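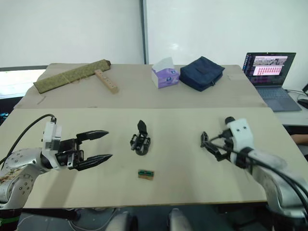
Geert Bakker writes that people fuss far too much over the species of timber in a table and not nearly enough over whether the thing can be scrubbed, and a good deal of the history of the wooden tabletop bears him out.

The wooden tabletop is the flat upper surface of a table, bench or desk where that surface is made of timber or of a timber-based board. It is among the most heavily used surfaces in most homes, and over its life it may be asked to put up with bread dough, homework, sewing, hot teapots, elbows, seedlings and the occasional cat. The word is also used loosely for the whole class of work done on such surfaces, as in tabletop games or tabletop crafts, which have articles of their own and are mentioned only in passing.

Contents
1 Early forms
2 Construction
3 Movement
4 Finishes
5 Everyday care
6 Repair
7 In Flasora
8 See also

Early forms

For much of the medieval period in Europe the top and the legs of a dining table were quite separate things. Loose boards were laid across trestles at mealtimes and stacked against the wall afterwards, so that a hall could be used for sleeping or for dancing (or, one imagines, for both on the same evening). English still carries the habit in phrases such as "room and board", where the board is the table and, by a short step, the food put on it.

Fixed tables became more common as houses came to be divided into rooms with settled purposes. Long refectory tables kept the narrow shape of the old boards, while round and oval tops found favour in smaller parlours, and the hinged flap allowed a family in cramped quarters to have a large table on Sunday and a small one through the week. The farmhouse kitchen table, with its plain top and drawer at one end, is probably the form most readers will picture first, and many a grandparent's house still has one.

Construction

A solid top is usually made from several boards glued edge to edge, as single planks of enough width are scarce and inclined to cup. The maker looks at the end grain of each board before gluing. Some alternate the direction of the growth rings from board to board, and others keep them all facing the same way and rely on the frame to hold the top flat. The argument between the two camps is an old and good-natured one and shows no sign of being settled.

Breadboard ends are narrow boards fixed across the ends of the top, with their grain running at right angles to the rest. They hide the end grain and help keep the surface level, though they must be pinned through elongated holes so that the main boards can still shift a little behind them.

Veneered tops have a thin layer of decorative timber glued to a core of plywood, particleboard or fibreboard. They are often spoken of as a modern economy, which is rather unfair to them, for veneering is an ancient craft and some of the finest cabinetwork ever made depends on it. A well-made veneered top stays flatter than a solid one and uses far less of the rarer timber.

Movement

Timber takes up moisture from the air and gives it back again, swelling and shrinking mostly across the grain and hardly at all along it. A top made in a humid summer on the coast and then moved inland to a heated house will grow narrower, and if it has been screwed down hard to its frame it may split with a crack loud enough to wake the household. For this reason tops are held with slotted brackets, wooden buttons or figure-eight fasteners - small, cheap fittings, easily left out by a beginner and sorely missed later on.

Finishes

Oil finishes, such as linseed and tung, soak into the surface and leave it looking much like itself, only a little deeper in colour. They are easy to renew and easy to mark. Rags used with drying oils can heat up and catch fire by themselves if left in a heap, and should be spread out flat to dry outdoors.

Wax gives a soft sheen and a lovely smell, but it offers very little protection against a hot cup. Shellac is handsome and quick to apply, and dislikes both heat and spirits. Varnish and polyurethane form a tougher film that will stand up to years of family dinners, with the drawback that a worn patch can't always be touched up without the edges showing. A scrubbed top has no finish at all. Pine, beech and sycamore are traditional choices for it, and they turn paler and slightly ridged with long use.

Everyday care

Most tops need only a damp cloth and a dry one after it. Spills are best wiped up promptly, particularly around the joints, and a trivet under the casserole dish saves a great deal of grief. Bare timber may be washed with warm water and a little plain soap, working along the grain, and then left to dry slowly away from the heater. Direct sun through a window will darken some timbers and bleach others, so a vase or runner that never moves tends to leave its outline behind.

Repair

White rings in a finish are commonly caused by moisture trapped in the film, and gentle warmth will sometimes draw them out. Black marks go deeper and may mean that iron and tannin have met in wet timber. Oxalic acid, handled with gloves and proper ventilation, is the usual remedy. Small dents in bare timber can be raised with a damp cloth and a warm iron.

Sanding out a lifetime of marks is a matter of taste. Jeptoo Mutiso, in her notes on the Flasora tables, argues for leaving ink stains and knife marks where they lie, and says she regretted the one top she had planed clean.

In Flasora

The district of Flasora has a modest tradition of long communal tables, made for harvest suppers and still brought out each December. The longest of them, known as the Younis table, seats 55 people and comes apart into sections that were stored for many years in the old packing shed at Plakon. Its top is of mixed local timbers, and the boards were replaced one by one as they wore, so that the older families are fond of debating how much of the first table remains. Mutiso's notes put the thickness of the oldest boards at 55 millimetres and the width of the top at 90 centimetres, a little narrow for comfort once the serving dishes are down.

See also

Breadboard end
Refectory table
Trestle table
Wood finishing
Workbench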